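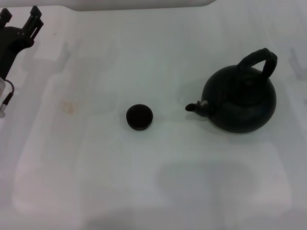 The case for fewer pre-season friendlies

The fixture list for next July is already taking shape, and the signs are that it will again be longer than it should be. Member clubs of the Kelter and District League played 107 friendly matches between them last summer, in a period of less than six weeks. Eleven years ago the same clubs would have considered three or four warm-up games apiece to be ample. It is the view of this column that the growth of the friendly has gone far enough, and that the league should now set a limit.

The purpose of a friendly match is not in dispute. Players returning from a break need competitive minutes before the season opens, new signings need to learn the habits of those beside them, and a manager needs to see a formation tested by opponents who have not spent the week training against it. These are proper aims. They can be met in four matches, or five where a club has changed most of its squad.

What has altered is the reason for arranging the games. Friendlies are increasingly fixed with an eye to the gate and the bar, and the visit of a larger club is treated as the main event of the summer. When Pluka Town received a professional side two seasons ago, the attendance was roughly 800, against a league average at the ground of 181. No reasonable person would deny the club that income. The difficulty is that every other club has since tried to obtain the same, and most have ended with a youth side, a late kick-off and a crowd little larger than usual.

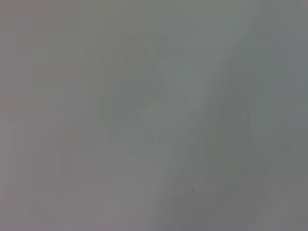 Soft greys, shifting from mauve to a cooler tone.

The cost falls first on the players. At this level a squad is made up of people with full-time employment, and a programme of two matches a week in the height of summer leaves little room for recovery. Wirkis Athletic began last season without four of their regular back five, all of them injured in friendlies. It would be wrong to lay every strain and sprain at the door of the fixture secretary. It is nevertheless difficult to see what was gained by a ninth match, played away on hard ground three days before the opening league fixture.

The pitches suffer too. Grass that has been reseeded in May needs time to establish itself, and grounds in this district are seldom well supplied with water. The surface at Ranjbar Road was poor by the middle of September and had to be rested for two Saturdays in November, when the home side gave up the advantage of its own ground in a cup tie. Other clubs have stories of a similar kind.

There is also the matter of referees. The district has too few of them, a point made at every annual meeting for as long as most delegates can remember. Officials who are asked to give up their July evenings as well as their winter Saturdays will, in time, give up both. Several friendlies last summer were refereed by a member of the home club's coaching staff, an arrangement that serves neither side and would leave all concerned badly exposed in the event of a serious complaint.

It will be argued that clubs are independent bodies and should be left to manage their own affairs. That principle deserves respect, but it has never been absolute. The league already determines when the season begins, how many substitutes may be named and what condition a dressing room must be in. A ceiling of five first-team friendlies, with a clear week before the opening fixture, would be a modest addition to those rules. Reserve and youth sides could be left outside it. A club offered a visit by a professional side could apply for a sixth match, and such applications should ordinarily be granted.

The smaller clubs have some cause for concern, as they rely more heavily than others on summer takings. Their position could be eased by a short pre-season tournament, held on one weekend at a single ground with shortened matches and the receipts divided equally. Kelter has the car parking and the second pitch that such an event would require. Supporters would see most of the league's teams for the price of one ticket, and each club would be spared at least two separate evenings of opening its gates to very few people.

Proposals for rule changes must reach the league office before the spring meeting. A proposal on friendlies needs the backing of two clubs to be placed on the agenda, and those that complained most strongly last autumn are well placed to provide it.

19/02/2019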